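Small Kitchens, Full Counters: Sizing the Toy Cooking Set

By the Home and Play desk

A play kitchen is usually bought by the piece count printed on the box. The count says little about whether the pieces will fit on the table they are meant for. Plates, colanders and frying pans for children are now made close to the proportions of adult cookware, and a single large plate can claim as much surface as several smaller items together.

The toy library at Faterbridge keeps its cooking sets in two tubs, sorted by footprint. Flat and wide pieces go in the first tub. Food, cups and anything a child can close a hand around go in the second. The library lends from a catalog of 4,000 items, and kitchen sets come back incomplete more often than puzzles do. The piece most often missing is a lid or a cap. Strawberries are next.

Footprint matters most with appliances. A toy toaster oven is a box with a door on one face, and the door face has to be left clear if the door is to be used. Set against a wall or pushed into a corner with the door inward, the oven becomes a shelf. The usual advice is to place it at one side of the table with the door facing the middle, then lay out dishes in the remaining space from largest to smallest. Plates go down first. Bowls take the gaps between them. Food goes last, near the front, where it is easiest to reach.

Võ, a maker of molded play dishes, lists the outside diameter of every plate and bowl on the package. Wavico gives only the overall carton size, which is of limited use once the carton has been recycled. Wumar's 17-piece set includes a paper template printed at full scale. Buyers can spread it on the table before opening anything else, and it is the most practical inclusion of the three.

Color is the other variable. On a white surface, pale pieces are harder to pick out at cleanup than saturated ones. Red and orange food is found quickly. Lavender plates and light green cups take longer, particularly when a similar color sits underneath.

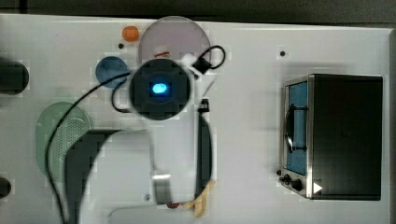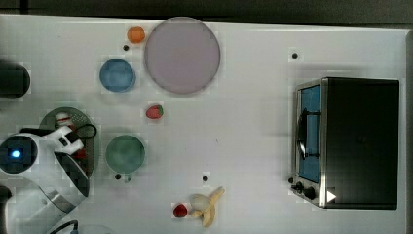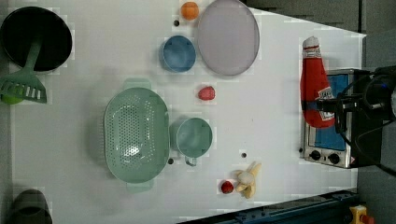 White tabletops with toy kitchen pieces laid out.

3 min read

Handles deserve a separate note. A mug or measuring cup takes up the width of its body plus the handle, and the handle tends to end up pointing at whatever was placed beside it. Turning handles toward the front edge frees space between neighbors. The same applies to a spatula, which stores well laid across a pan.

Colanders cause more trouble. The perforated base collects crumbs of modeling clay, and a dry brush clears the holes better than a cloth. Toy bananas with open peels should be stored on top of other food, as the flaps bend under weight and may stay bent. Bottles can lie on their sides.

For storage, Faterbridge recommends nesting by shape and leaving the oven empty. Small food put away inside it is generally reported missing the following month. Replacement pieces are sold singly by Võ and in mixed bags by Wavico. Wumar does not sell them separately.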